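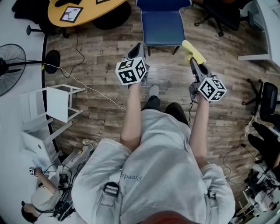

The yellow cloth, out and about among the chairs.

I have been meaning to write about dusting for ages, which I realise is not a sentence to set the pulse racing, but bear with me and put the kettle on if you like. It has been that sort of June. The light comes in low and sideways in the early evening and shows up every last thing you haven't wiped since Easter, and I find I can either draw the curtains or get on with it.

My grandmother was a great one for yellow dusters. She bought them in packets from the market at Brillinton and kept them folded in the drawer under the bread bin, the new ones at the back and the old ones at the front, and heaven help you if you used a good one on shoes. I still buy yellow. I have tried the thick blue sort and the ones that are supposed to pick up everything by magic (they snag on my fingernails and I can't bear it), and I always come back to plain yellow, washed until it goes soft.

The thing I have got better at over the years is the order of it. I used to start wherever I happened to be standing, usually with a mug in my other hand, and then wonder why the floor was worse at the end than at the beginning. Now I begin with whatever is highest, so the shelving goes first, then tabletops, then chairs and stools, and the floor last of all. White shelves are a mixed blessing, I think. They make a room feel bigger and they hide pale dust beautifully, right up until you move something and there's a clean square underneath.

Then there are the picture frames. Black ones are terrible for showing fingerprints and fluff, and I do them lying flat on a table, never on the wall. I learnt that from Caradog Morris, who had the framing shop in Penrose when I first moved there and who was horrified to hear I'd been pressing on mine with a damp cloth while they hung from one little nail. Flat on the table, dry cloth, round the edges first and then the glass. If the glass needs more than that, put the spray on the cloth and not on the glass, or it creeps in under the edge and marks the mount. I have a watercolour of the harbour with a brown tide line along the bottom that wasn't the artist's doing.

A round table is a pleasure to dust, by the way. You just go round and round until you're back where you began. I had a yellow one for years, a cheerful thing on a single leg, and I only let it go to my friend Estela because it wouldn't fit up the stairs at the new place. She has promised me first refusal if she ever tires of it, and I ask after it every Christmas.

Standing fans want doing before the hot weather and hardly ever get it. The grille collects a sort of grey felt, and the first time you switch it on it all comes your way! Unplug it, wipe the front and back of the grille, and then, if yours comes apart without a fight, do the blades as well. Don't forget the round base, which gathers crumbs and hair like nobody's business. While you are down there, have a look at the cables. I lift mine up and run the cloth along them with my finger and thumb, all the way to the socket, and tuck them back against the wall afterwards. A cable across wooden boards is a dust trap and a trip hazard in one, and I have gone over mine more than once with a tray in my hands.

Padded chairs I do with a slightly damp cloth, always in the same direction, and a blue seat will tell you straight away if you've missed a bit. The legs are fiddly. Office chairs are the worst of the lot, with all those casters winding up threads and hair, and the only remedy I know is to tip the chair over and go at each wheel with small scissors and a good podcast. It took me about 11 minutes to do one last time, and I was rather proud of it.

As for the cloth itself, shake it out of the back door, wash it on its own the first couple of times (the yellow runs, ask my pillowcases) and hang it on the line. Mine is out there now next to two tea towels, and it looks like rain, so I had better go and fetch it in.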